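Is the Wasar two-arm kit worth it for small tabletop handling jobs?

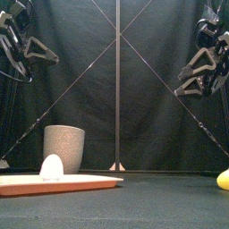

Question

We have the Wasar dual-arm bench kit on a trial from Sanport until the end of May and I need to write a recommendation. The intended work is picking up light mixed items and putting them on or off a tray. The egg shape and the speckled tumbler are the two I care about most, one being smooth and rounded, the other tapered with a flared rim.

Fingers are the standard open triangular ones with black pads at the tips. The sales sheet says these cover "general household shapes". Control loop set to 100 Hz, grip force on the factory profile, log buffer 512 samples.

Two things I would like to hear about from owners:

1. Do the standard pads hold on curved surfaces, or should I budget for the soft set?
2. Is the second arm any use for this, or would the single-arm version do?

Asked by pkl_bench, Dunbridge

3 answers

Answer 1 (accepted)

We have run the same kit for 7 months. On your first point, the standard pads hold a curved item if the contact is near its widest part. Grip above that and the item is squeezed downwards out of the fingers. The factory force profile is too high for thin-walled items and too abrupt at closing. Lower the closing speed before you touch the force limit – most of our drops came from one finger arriving early and pushing the item over.

For a tapered cup, go in from the side and close below the rim. If it stands close to something else, move the other item first. The planner supplied with the kit treats neighbours as boxes, and it will refuse approaches that are perfectly possible.

On the second point, it depends on whether you hand items over. If each arm only serves its own side of the table, the saving is in travel time and you can work that out on paper. We kept both arms for regrasping.

Check the wrist cable loops at full rotation as well. Ours rubbed on the bracket until we re-routed them.

Raimo Rautiainen

Answer 2

Get the soft pads. Standard ones are fine for boxes.

Answer 3

I can't comment on the Wasar pads, as we use Pitkänen fingers on ours with the adapter plate. They grip well but the plate makes the tool longer and you have to redo the tool offset on both arms. Allow a morning for it.

Sanport support answered my offset question on a Tuesday after 2 reminders. The answer was correct. Ask them for the calibration sheet before the trial ends, it is not in the download.

Comment from pkl_bench on Answer 1: Thanks. Will reduce closing speed first and repeat the cup test. Which menu is the neighbour clearance in?

Comment from Raimo Rautiainen: Planner, Advanced, Clearance. It resets when you change tool.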